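How I Clean and Condition Old Leather Boxing Gloves

2022-04-07

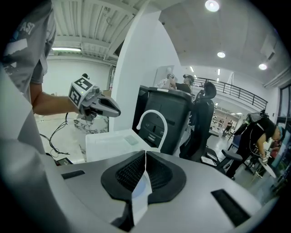
Zorica Leka wrote in to ask whether she could just wipe her grandfather's gloves down with olive oil, the way he always did, and call it a day. She's got a brown lace-up pair that has been in a trunk for decades and the leather creaks when she bends the thumb.

Please don't use the olive oil, Zorica! I know, everyone's grandfather did it. Kitchen oil goes rancid inside the padding and you end up with gloves that smell like an old salad. I ruined my first pair that way and I still feel bad about it. So I'm going to write down what I do now, start to finish, and you can follow along at your own speed. It's mostly waiting.

What you'll need

A soft horsehair brush (a clean shoe brush is fine)
A few white cotton rags, old T-shirts are perfect
Saddle soap
Distilled water
A leather conditioner with no dye in it
An old toothbrush
Newspaper or plain packing paper
New cotton laces, if yours are shot

I use the Cilell conditioner because it's what my local tack shop carries, and it doesn't darken tan leather as much as the others I've had. Fillent makes a thicker one that I like for heavy bags but it's too greasy for gloves, at least for me.

Step 1. Take the laces out and look inside

Go slow here. Old laces like to snap right at the eyelet, and if you yank you can tear the leather. If one is stuck, snip it and pull the pieces out one by one.

Now look down inside with a flashlight. Horsehair stuffing that's poking through a seam needs to be fixed before any cleaning, and so does a torn lining. If you see live bugs or fresh powdery dirt, put the gloves in a sealed bag and deal with that first. I freeze mine for a week, let them come back to room temperature still in the bag, then freeze them a second time.

Step 2. Brush them dry

Brush every inch, with the toothbrush for the seams and around the thumb. You'll be amazed how much comes off. Do it outside or over a trash can. If the leather leaves a reddish dust on your fingers even after brushing, that's red rot, and you should stop. Soap and water will make it worse. There are consolidants for that, but I've never been happy with my own results and I'd send a pair like that to somebody who repairs old saddles.

Step 3. Test a spot

Pick somewhere that won't show. I like the inside of the cuff. Damp rag, tiny bit of saddle soap, rub in a circle and let it dry overnight. Check the color in daylight the next morning. If the dye came off on the rag, skip the soap completely and go to step 5.

Step 4. Clean

Wring the rag out until it's barely damp — you want lather, never puddles. Work on one panel at a time and wipe each one with a fresh damp rag before you move along. Be gentle around any stamped maker's mark. Gold lettering can come off in one swipe (ask me how I know) and it's most of what a collector pays for. I once watched a Mocanu pair with a crisp stamp go for 690 dollars, and a nicer-feeling pair with the stamp rubbed off went for 487 at the same sale.

Stuff the gloves loosely with paper and leave them on a rack, away from the heater and out of the sun. Change the paper when it feels damp. Mine usually need 3 days.

Step 5. Condition

Put a dab of conditioner on a rag, work it in with your fingers through the cloth, and then leave the gloves alone until tomorrow. Repeat if they still look thirsty. Two thin coats will beat one thick one every time, and very dry leather might want a third. Don't bend the thumb to test it until the second coat has soaked in.

Buff with the horsehair brush at the end. You're after a low, soft glow and not a shoe shine.

Step 6. Lace and store

Cotton laces look right on older gloves. Leave them loose so the cuffs aren't pulled out of shape. I keep mine on an open shelf with fresh paper inside, and I go over them again every May, which is easy to remember because it's when I do my baseball mitts too.

Can you box in them afterward?

I wouldn't. The padding in a pair that age has packed down and it won't protect your hands or your partner's face. Hang them up, let people try them on, and buy modern gloves for sparring.

If you try this, send me a note about how it went, especially if you've had any luck with red rot. Next up is the speed bag, including how to get an old bladder out without splitting the seam.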